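Kundcombe Home Tasks Group
Minutes, 02/02/2024
Chair: Catherine Rutherford

1. Last minutes
Agreed without changes.

2. Haldane results
Arkar team reported 3068 training runs, all collected by remote operators, and a success rate of 74 percent on the tidy-up task. Chair asked what counted as a success. Answer: item released over the bin. Chair noted that an item released over a bin can still land on the floor, and that the August report used the stricter rule. The two figures should not be set side by side, and the slide that does so is to be withdrawn.

3. The "new rooms" claim
The draft says the method carries over to homes it was not trained in. The test covered 2 homes and 32 trials. Sekberg felt this was enough for a workshop paper. Chair did not – one of the homes shares its floor plan with a training home. The wording will be cut back to "early signs" until more homes are tested.

4. Baseline
Still no run against the plain scripted version. Arkar says it would obviously lose. Chair would like to see it lose.

5. Actions
Arkar to rescore all trials under the August rule. Sekberg to run the baseline. Chair to rewrite the abstract.
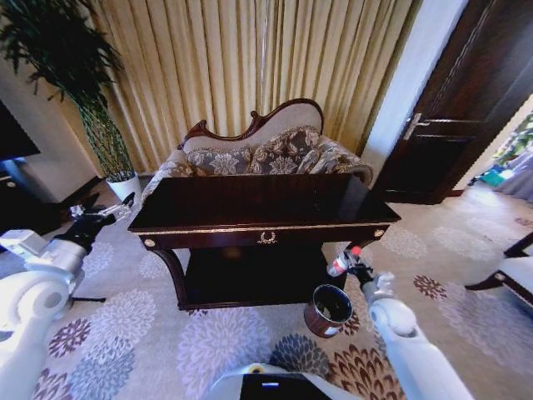 Scoring of bin trials was taken again under other business, as Sekberg wanted the rule written down before rescoring starts. With the bottle held tilted over the bin and the gripper still closed on it, the trial is to be marked open, neither pass nor fail. A pass needs the item at rest inside the bin. Arkar objected that this will lower the score – noted.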